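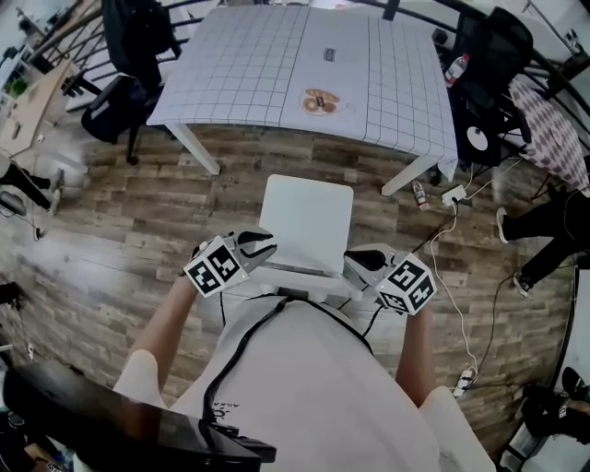
Home Council Agendas Minutes Permits Contact
Search this site Go

Bradeldale Licensing Panel
Minutes, February 2026

Present: Kai Hamann (chair), Rigoberto Bedoya, and me taking notes, so blame me for the spelling.

We got going a little late because the Saline Street folks were still finding chairs. Last meeting's minutes passed with one fix (I had the tow fee wrong, sorry!).

Pedal cabs. This took up most of the evening. Jurnby wants to run 11 pedal cabs downtown this summer and asked us for one company permit to cover the lot. Kai read out the bylaw, which says every vehicle needs its own plate and its own $98 fee. The Jurnby rep felt that was steep for something with no engine. Rigoberto said he had some sympathy, but horse carriages pay it and they don't have engines either. I wanted to know about insurance, and we were told the policy is "nearly there." Kai would like to see it on paper before anybody rides anywhere.

We went back and forth on Mill Hill too. I think it's too steep for a loaded cab, and I said so probably more than I needed to. Rigoberto moved to keep them off the hill and off the bus lane after 7 p.m. Passed, all three of us in favor.

The permit itself is held over until the insurance shows up.

Voß Bakery sidewalk tables. Renewed for the year, same layout, no complaints on file.

Public comment. A resident asked if pedal cabs have to have bells. I couldn't find it in the bylaw, so I'm checking with the clerk.

Still to do: Kai writes to Jurnby about the policy and the plates. Rigoberto gets the hill marked on the route map.

Contact the clerk's office | © Bradeldale Licensing Panel | Back to top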